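Chapter 5
Television Drama and the Episode Form

After working through this chapter, you should be able to define a series, a serial and a mixed form; explain how the act break shapes a script; describe what a guest role does in a weekly drama; and compare the costs of standing sets and location work.

5.1 The episode as a unit

A television drama is made and sold in episodes. A film is planned as one continuous viewing, and its writer can assume that the audience has seen everything up to the present moment. The writer of an episode can assume much less. Some viewers have watched from the first week, some have missed a month, and some have never seen the program before. The history of television writing is in large part a history of the methods used to serve all three groups in the same hour.

In a series, each episode tells a complete story. The main characters return, but the problem they face is new each time and is settled before the closing titles. Episodes can be shown in almost any order. In a serial, the story runs across episodes, and the order is fixed. A mixed form keeps one closed story per episode and carries one or more longer stories behind it. Most hour-long dramas now in production are of the mixed type, although the proportion given to the longer story varies widely.

These terms describe structure only. They say nothing about subject, budget or quality. A hospital drama may be a series, a serial or a mixed form, and some have changed from one to another during their run. 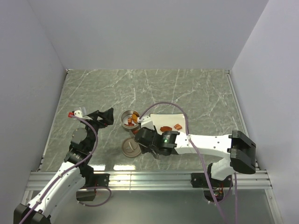 Climelstead, September

The production office of Daly, the hour-long harbor drama used as the running case in this book, opens its writing year in this month. The first document it issues is the episode grid, a single sheet with a row for each episode and a column for each continuing story. A season of Daly has 20 episodes. The grid shows where every continuing story starts, pauses and ends, and it is approved before any script is assigned.

Daly began as a pure series. Its first season contained no story that lasted longer than one episode, and the station that carried it, Nultik, broadcast the episodes out of production order without complaint from viewers. The second season added a customs inquiry that ran for five episodes. From that point the order of broadcast was fixed by contract. The change had effects on casting, on repeat sales and on the length of the opening recap, all of which are taken up later in the chapter.

5.2 The act break

Commercial television divides the hour into acts. Each act ends at a point of raised interest, so that the viewer will return after the advertisements. The final line or shot before the interruption is called the act-out.

An act-out may be a threat, a discovery, a decision or a reversal. Threats are the easiest to write and lose force quickly when repeated. In the early Daly scripts, nearly every act-out is a threat to a leading character. Regular viewers know that a leading character will be back the following week – the threat therefore has little weight. Later scripts place the danger on guest characters, whose survival is uncertain, and give the leads decisions instead.

Services without advertising have no need for act breaks, yet many of their dramas keep the pattern. Writers trained on it continue to use it, and a program may later be sold to a commercial station.

5.3 Standing sets and location work

A standing set is built once and kept for the season. Its cost is spread over every episode in which it appears, which encourages writers to return to it. The harbor office in Daly appears in each of the season's episodes. The freight yard at Pristitz, a location, appears in two.

Worked case. A set costs 1,000 units to build and 20 units per episode to keep and light. A location costs 100 units for each episode in which it is used. Over 5 episodes, the set costs 1,100 units and the location costs 500. Over a season of 20 episodes, the set costs 1,400 and the location costs 2,000. The script editor needs to know which case applies before the grid is approved.

Key terms for this section: act-out, continuing story, episode grid, mixed form, recap, serial, series, standing set.

Section 5.4 turns to the guest role and its place in the closed story.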